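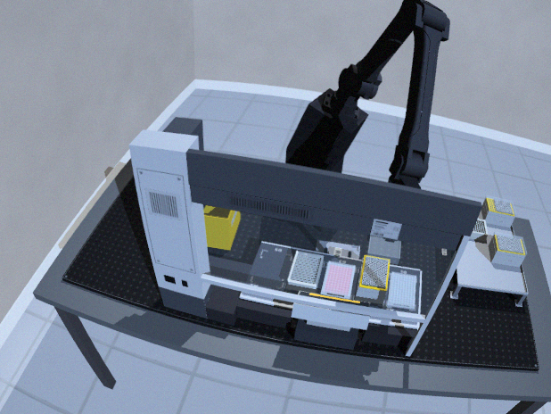 Week 16 of trying to get a robot arm to feed a secondhand liquid handler in a shared workshop. Progress report: the simulated version works beautifully. The real one is in two crates under the laser cutter and has a bicycle leaning on it.

For anyone new: there are four of us, we rent a corner at Clolstead, and we want to grow and screen yeast without pipetting by hand until our thumbs give out. The handler came from a lab clearance in March. The arm came from Aurélien Hoarau, who will not say what he paid for it, which tells me what he paid for it.

So before anyone drills anything, everything gets built in sim. My rule. It was not a popular rule.

The table in the model is the table we want. Big, dark, breadboard top, mounting holes on a regular grid so every position is a row and a column. The table we own is a door.

It's a good door.

Layout decision number one was where to put the arm. I had it beside the handler for two months. Blandine Pons looked at it for as long as it takes to eat a yogurt and asked why it wasn't behind. It is now behind, reaching over the top beam. I have renamed the file so it looks like my idea.

Downside of behind: the elbow has to go up before anything else happens. If you let the planner take the shortest path, the forearm goes through the overhead beam. In sim this makes no noise at all. I have been imagining the noise.

Fix was a dumb waypoint, straight up, always, before and after every move. Costs us time on each plate. I don't care. Yeast is not in a hurry and neither is our funding.

Yes, the plates are pink and light blue and the tip boxes have yellow borders. Color coding. Source, destination, tips. I got teased for this until the night Aurélien swapped two plates in the config and we all spotted it from across the room, including Aurélien, who had been doing most of the teasing.

Spare tip boxes live on the little white stand on the right. That stand has been moved more than any other object in this project. Too close and the arm has to fold up like a deck chair. Too far and it's fully stretched and the wrist does a thing I can only call sulking.

Current position is the least bad one. Please do not send me better positions. (Send me better positions.)

Someone asked which software. It's Sostent for the motion side, plus a pile of Python I wrote that is held together by a folder called "old_keep." The labware shapes are from a library called Vunier, and two of them were wrong by a few millimeters, so measure your own stuff with calipers before you believe a download.

Sim stats as of last night: 200 tip box pickups, 200 successes. I was very pleased for an entire evening.

Then I added random placement error, the amount you'd get from a human putting a box down while talking. We dropped to 70 percent. I was less pleased. Blandine said that was the first number I'd shown her that she believed.

Cheap answer: corner guides on the stand so a box can only sit one way. Gautier, our landlord and the only person in the building allowed to touch the mill, says he can make a set if I bring him a drawing "with dimensions this time."

Expensive answer: a camera on the wrist. We had the camera meeting. It lasted until the building lights went off on their timer and we finished it in the dark, arguing about cable routing.

Corner guides first.

Reply to the person asking about safety: real one gets an e-stop on each side of the table, a light curtain, and a slow mode that stays on until all four of us agree to turn it off. We have never all agreed on a pizza, so expect slow mode for a while.

Also the handler's door. In the model it's a see-through frame across the front and it politely stays where I put it. The real door has a bad hinge and opinions. If anyone has a spare hinge for an older benchtop handler, my messages are open.

Next up: bicycle owner has been located. Crates come out Saturday. I'm bringing the drawing for Gautier, with dimensions, and Aurélien is bringing a tape measure to find out whether the arm fits through the doorway whose door we are using as a table.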